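Wallthorpe Community Boards > Home and Garden > Water and Plumbing

Thread: Water softener set too high or is this normal?

gravelpit
Moved into a house off Ogundipe Road in October and it came with a Stillumora softener, the older gray one with the dial. The previous owner left it set at 53 and no manual. We are going through a bag of salt every two weeks for two people. The water feels slimy in the shower and the dog won't drink it. I turned it down to 40 and nothing changed that I can tell. Is the number on the dial grains, or days, or what?

jluo_wallthorpe
Grains per gallon on that model. 53 is very high for town water. I'm on the same side of town and mine is set at 18. Are you on a well?

gravelpit
Town water. The meter is in the front yard.

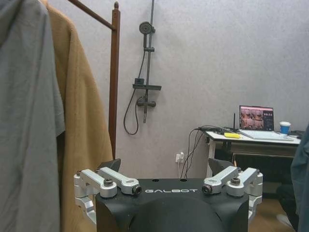 Forgot to say the salt tank has water in it up to the top of the salt. I don't know if that matters. I scooped some out with a saucepan and it was back the next morning.

Pete in the Flats
Water in the tank is fine up to a point. It should sit below the salt. If it's over the salt, your brine line is probably clogged or the float is stuck. Pull the float out and rinse it in warm water. Mine was full of brown sludge.

jluo_wallthorpe
Check the float, but fix the setting first. At 53 it regenerates way more than it needs to. Get a test strip from the hardware store and set the dial to whatever it says plus two or three for iron.

mohammed_n
I disagree on the test strips. I used three from the same pack and got three different answers. Call the water department and ask for the hardness at your address. They told me over the phone in five minutes.

Pete in the Flats
They give you the number at the plant. That isn't what comes out of your tap.

mohammed_n
Hardness doesn't change much between the plant and the tap, Pete. Iron can, if the pipes are old. I've had this out with you before.

Pete in the Flats
And I still have orange stains in my tub.

mohammed_n
Which is iron. Which is what I said.

gravelpit
OK, called them. They said 16. So I've been running it at three times what it should be. I set it to 18 and pulled the float. It was stuck, with a ring of crusty salt holding it down. Also found a sticker inside the lid that says 1004 and nothing else. Model number?

jluo_wallthorpe
Part number for the valve, I think. The model should be on the back near the drain hose. If it's the 3607 you can still get seals for it. Verkisex has them, and they'll look up the part if you read them the label.
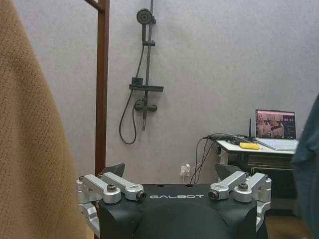
Run a manual regeneration tonight after everyone has showered. Hold the button on the left until the motor starts. It takes a couple of hours and you'll hear the drain running, so don't do it if you sleep over the utility room.

sal.b
I'd get rid of it. I paid roughly 400 to have ours pulled out and the line put back straight. Coffee tastes better and I'm not hauling salt down the stairs.

mohammed_n
How is your water heater doing?

sal.b
Fine so far. It's been a year.

Pete in the Flats
Give it four more.

gravelpit
It is the 3607. Ran the regeneration at 11 p.m. and the water level is down below the salt now. The shower still feels a little slick but less than before. Dog is still drinking from the birdbath.

jluo_wallthorpe
Slick is normal with soft water. Have you got an outside tap that skips the softener? Most houses on that road do. Fill the dog's bowl from that.

gravelpit
There's one by the garage. Will try it tomorrow.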